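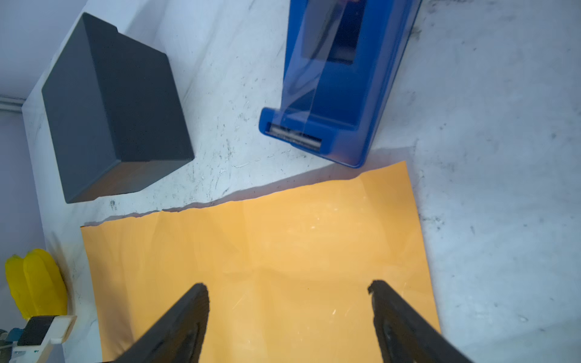 What happens to paper that has already been torn?

It is sorted by size and colour and used again, usually for collage, small envelopes or gift tags, and the smallest scraps go to pulp for new sheets.

Home About us Courses Materials store Visiting Contact

Search this site Enter keyword Go

About the Brimum School of Paper Crafts

The Brimum School of Paper Crafts teaches the cutting, folding, joining and repair of paper to adults and to young people aged fourteen and over. Classes are held in the Galska building, where the school has two teaching rooms, a drying room and a materials store. The school is independent and is funded by course fees and by sales from the store.

Our teaching

All new students begin with the Foundation Course, which runs for ten weeks from September and is repeated from January. It is taught with ordinary materials: coloured paper, clear tape, paste, a rule and a bone folder. Students learn to find the grain of a sheet, to tear along and across it, and to make a join that will lie flat. Tape is used in the early weeks for models and trial pieces. Paste is introduced in week four, and from that point finished work is expected to be free of tape.

Students who have completed the Foundation Course may go on to Box Making, Simple Bindings or the Repair Class. Each takes up to 2 terms. The Repair Class deals with maps, sheet music and family papers – students are asked to bring their own, and work of financial value is not accepted.

The materials store

The store holds about 3000 sheets of coloured and plain paper, in weights suitable for folding, covering and lining. Part sheets are kept in the lower drawers and sold at half price. Members of the public are welcome to buy from the store during opening hours, whether or not they are enrolled on a course.

The Prisulex Collection

The school also looks after the Prisulex Collection of sample papers, which came to us when the Venckus paper warehouse closed. It contains 2189 samples, among them marbled, printed and plain dyed sheets. The samples may be studied by appointment. They are not lent, and pencils only may be used at the reading table – ink and adhesives must be left in the lockers.

Visiting and enrolment

Enrolment for the autumn term opens in May. There are 50 places on the Foundation Course each year, divided between daytime and evening groups. Evening classes begin at 6.30 pm. Both teaching rooms are on the ground floor and have step-free access from the rear courtyard. Enquiries about fees, reduced rates and group visits should be made in writing to the school office.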